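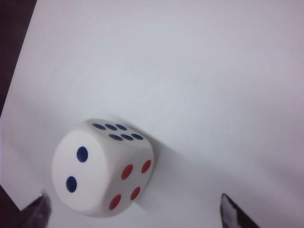 3.2 Participants and Materials

The study was carried out in nine public middle schools in the Verham district between January and May. A total of 464 students took part, all of them in their first year of formal instruction in probability. Schools were assigned to one of two teaching sequences. In the first, students worked with printed tables of outcomes before handling any random device. In the second, they collected their own outcomes and were shown the tables afterward. Both sequences used the Borkadero workbook and took the same number of class periods.

12 shares | 3 comments

Each pair of students received a tray, a record sheet, and one white six-sided die with rounded corners and navy-blue and red pips (Figure 2). Teachers were asked to let students choose how to throw, provided that the die landed inside the tray. Throws that left the tray were repeated and not recorded.

Before the first lesson, every student completed a short written task adapted from Mihăilă. The task asked for an invented record of thirty throws, written down quickly and without a die. Students were then asked to say, in their own words, what made a record look "random" to them. The same task was given again two weeks after the final lesson. Some students were absent for one or both sittings -- mainly in the two rural schools -- and others handed in more than one attempt. All legible attempts were kept, giving 1355 invented records in total.

3.3 Coding

Records were typed into the Droneo database and coded for the longest run of a single number, the share of immediate repeats, and the spread across the six faces. Records with fewer than thirty entries were coded only for immediate repeats. For comparison, 2000 records of the same length were generated by computer.

Written explanations were coded separately. Two readers worked without knowledge of the school or the teaching sequence and settled disagreements by discussion. An explanation could receive more than one code. Answers that only restated the question were marked as uncodable and left out of Section 4, but they are retained in the data file.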